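Features > Home & Craft > Textiles

The mill at Kaleck keeps its looms running

Feb 25, 2022

Print this page | E-mail this page

The weaving shed at Kaleck is cold until midmorning, and the people who work in it wear two sweaters. The first shift starts at six. By then the boiler has been on for an hour and the windows on the river side have begun to clear.

Clarkora bought the mill after the last owner stopped making upholstery cloth. It came with 70 looms, most of them in pieces. The new owners got 50 working and sold the others for parts. They now make table linen, dish towels and a plain cotton throw that sells mostly by mail.

The yarn comes from Donico, a spinner two valleys over. Deliveries used to be weekly. Last year they slipped to one a month, and the mill rented a barn to hold the extra cones. Prices went up in May and have not come back down.
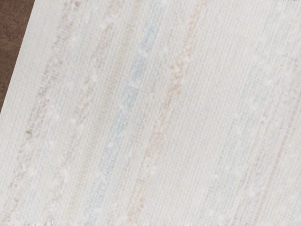 TEXTILES AT HOME

Woven cloth lasts longer if it is washed before it looks dirty. Grit works into the threads and cuts them each time the cloth is folded. Cool water and a mild soap are enough for cotton. Linen can take more heat, but it should come off the line while still a little damp and be pressed then.

Stripes need some care the first time. Wash them alone. If color shows in the water, wash them alone again.

Clarkora tests its towels to 1000 washes before a new pattern goes on sale. The longest-lived sample so far went to 1218, and by then the hem had gone but the middle was sound. It hangs in the office next to the time clock.

The Athanasiadis shop in town carries seconds from the mill, priced by weight. Most have a skipped thread or a crooked hem. They go quickly in the weeks before the holidays, and the shop does not take orders for them. The mill itself has no store, though visitors can see the shed from the gallery if they call ahead.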